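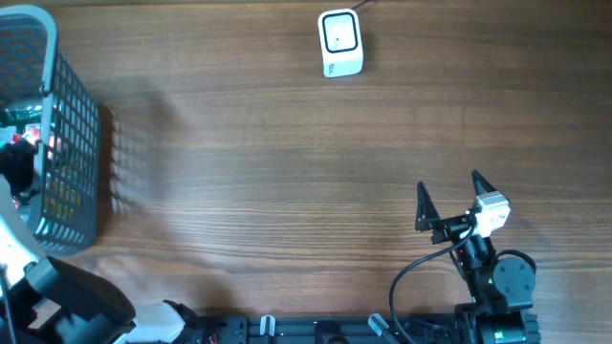 Unit at the back of the table, gray basket on the left

Ticket 1392
Site: Clultthorpe, room 22
Opened by: Elba Saavedra
Assigned to: Dennis Wragg
Priority: Low
Status: Closed

Problem reported
The small white unit on the wood table keeps losing power. It came back each time I pushed the cord in again. It has dropped out four times since the start of October, always in the morning while people are getting supplies out. Nobody has changed the outlet. Please check whether we need a new unit or only a cord.
Elba Saavedra

Reply, 9:40 a.m.
Please try the unit on a different outlet and leave it there until lunch. Leave the cord as it is. Also tell me if the unit slides when you touch it. The finish on that table is fairly glossy, and the one at Kisness moved an inch or two every time someone wiped down.
Dennis Wragg

Reply, 1:15 p.m.
Different outlet, same result. It dropped out at 11:20 when Alfie Birkett was putting things back in the basket. And yes, it slides. One finger is enough to move it. It normally stands near the far edge, on the wall side.
Elba Saavedra

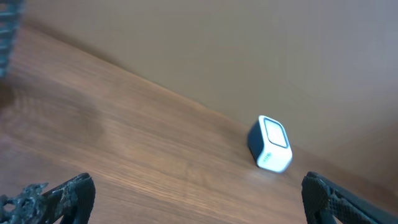
Steps taken on site
1. Checked both outlets with a tester. Both fine.
2. Moved the cord gently at the plug end. No dropout.
3. Moved the cord gently at the unit end. Power lost twice.
4. Swapped in a spare cord from the Mikport cabinet. Moved it the same way, no dropout.
5. Put four rubber feet under the unit. It no longer slides when pushed lightly.

Cause was a worn connector on the old cord. The sliding put a pull on it whenever the table was in use. Please keep the basket on the left side and supplies toward the middle, with nothing resting on the cord.

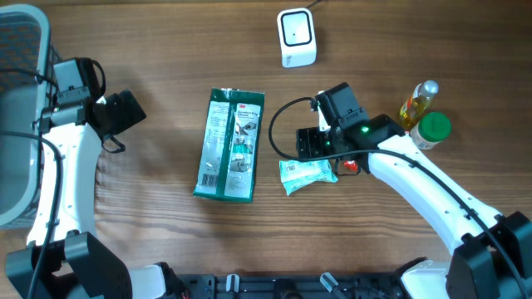
Phyllis Mottram asked if the 3M Comfort Grip Gloves could stay on the table too. They can, as long as they stay clear of the cord. The old cord is tagged and in the discard bin.
Dennis Wragg

Reply, 4:05 p.m.
No dropouts since the swap. OK to close.
Elba Saavedra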